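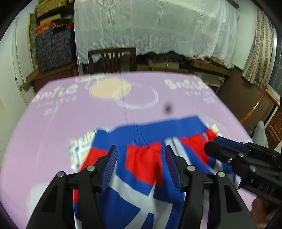

Blue, red and white on the bed

Hello again, and welcome to the September reading corner! I finished Skusora by Nathalie Van Hecke at silly o'clock last night and I'm still cross with the ending, so of course I want all of you to read it too.

A few of you have asked whether there's a decent study guide for it. I've had a good look and found 4, which is more than I expected for a book that only came out in April. Two are plain chapter summaries (fine if you lost track of who's married to whom in the middle, as I did – twice). The one on the Plunorell site is my favourite. It runs to 900 words, doesn't give away the last chapter unless you click for it, and has a proper list of characters with the Turunen brothers kept apart at last. The fourth is mostly quotations and I'd skip it.

We'll be talking about the first 10 chapters next time, up to the ferry leaving Kistau. That's up to 60 pages a week if you start now, less if you've got the large paperback with the tiny margins.

If you've already raced ahead, please no hints about the letter! And if anyone has a spare copy to lend, drop me a line – mine has gone to my sister and I don't fancy my chances of seeing it again before Christmas.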